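Home | Kitchen | Interviews | Reviews | Newsletter | Contact
Last updated: July

The plate test

Gonzalo Sotomayor has washed dishes for pay in three restaurants and now teaches kitchen cleaning at Pranderen, a cooking school that charges $252 for a course most people think they passed at age eight. I went in with doubts. I still have a few.

His case is simple. People look at a plate, see white, and put it away. "They clean the color they notice," he said. "Sauce leaves a film, and the film is what you eat off next time."

I asked whether a film of old tomato sauce had ever hurt anyone. He shrugged. "I'm not selling you fear. I'm telling you the plate is dirty."

Fair enough, though he is selling something. The school pushes its own soap, Plillari, at the end of every session, and Sotomayor admitted that a cheaper bottle does the same work. "Hot water and ten more seconds," he said. "Put that in. They won't like it."

We talked at a green work surface with a yellow dish and a white plate on it. I would have called the plate nearly done. He wouldn't.

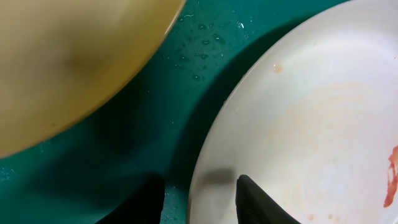
Faint orange rings on the white plate, and drops of water on the green surface beside it.

"Wiping is moving," he said. "You take the oil from the middle and you draw circles with it." His fix is to scrape first, soak if the sauce is tomato, and wash from the rim inward. Then he runs a bare thumb across the plate. If it slides, he washes it again.

The thumb test sounded like folklore to me, and I said so. Water alone makes a plate slippery. He thought about that longer than I expected. "Dry thumb, dry plate," he said finally — a detail missing from the handout, which the school says has gone to 4,000 students.

His colleague Lensa Gebru, who runs the evening class, is less strict. She lets the yellow dishes go with a single pass. "He hates that," she told me. Sotomayor's answer was that oil is harder to spot on yellow, so those need more care. On that one I think he is right.

Does anyone keep it up at home? He has no numbers and didn't pretend to. "Some do. My brother doesn't."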